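Against the Cupboard

I grew up in a house where dishes lived behind doors. You washed them, dried them with a towel that was already damp, and put them away, so the kitchen could look as if we had never eaten in it. My mother still does this. I have stopped, and I'd like to make a case for it.

My conversion came by way of a mug tree, an object I used to lump in with doilies. It's a wooden post with pegs. A teal mug and a pink one hang on it, and I have never once had to move six other mugs to get at either.

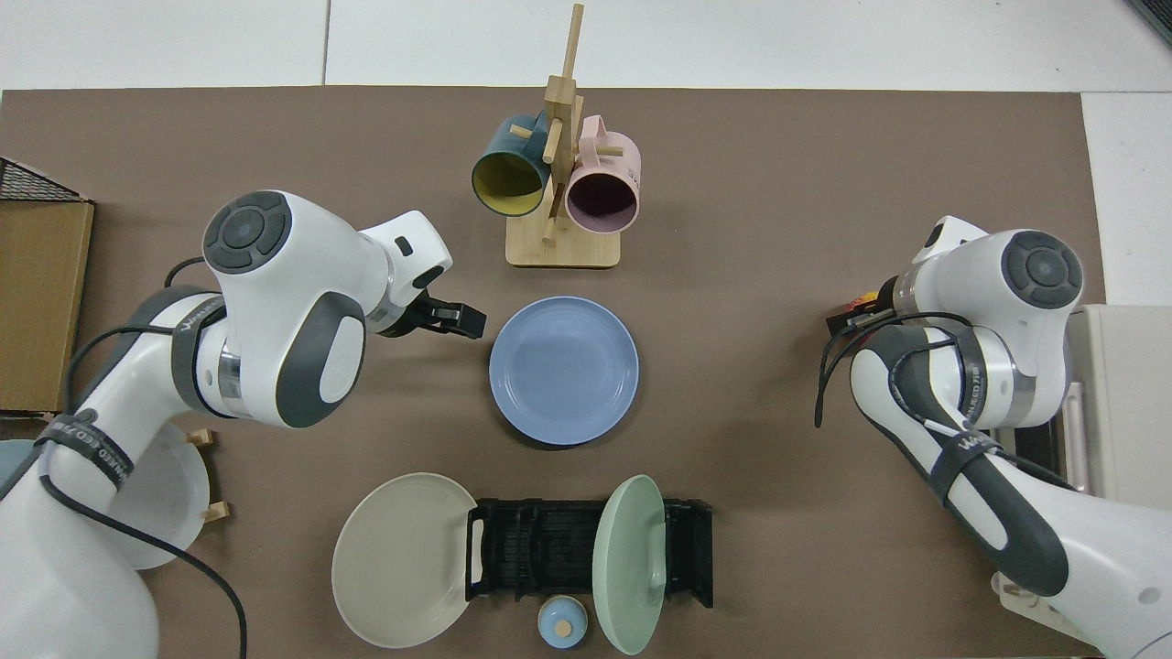

The usual objection is dust. My friend Nayara Marinho raises it every time she visits, generally while drinking from a mug that has been out in the open since October. I've told her that a dish in daily use doesn't have time to get dusty. The ones that do are the gravy boats, and they get dusty in cupboards too.

Plates are a harder sell. Stacked flat, they behave like bad neighbors: the one you want is always on the bottom. Stood in a rack they look faintly like a filing system, and I admit I enjoy that more than a grown person should.
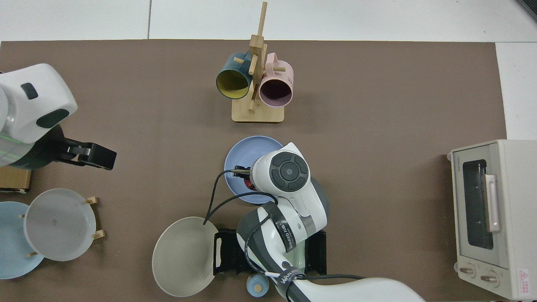 There is a price – you have to own fewer things, or at least things you can stand to look at. I gave away over 30 plates one Wednesday and have missed 2 of them, both ugly.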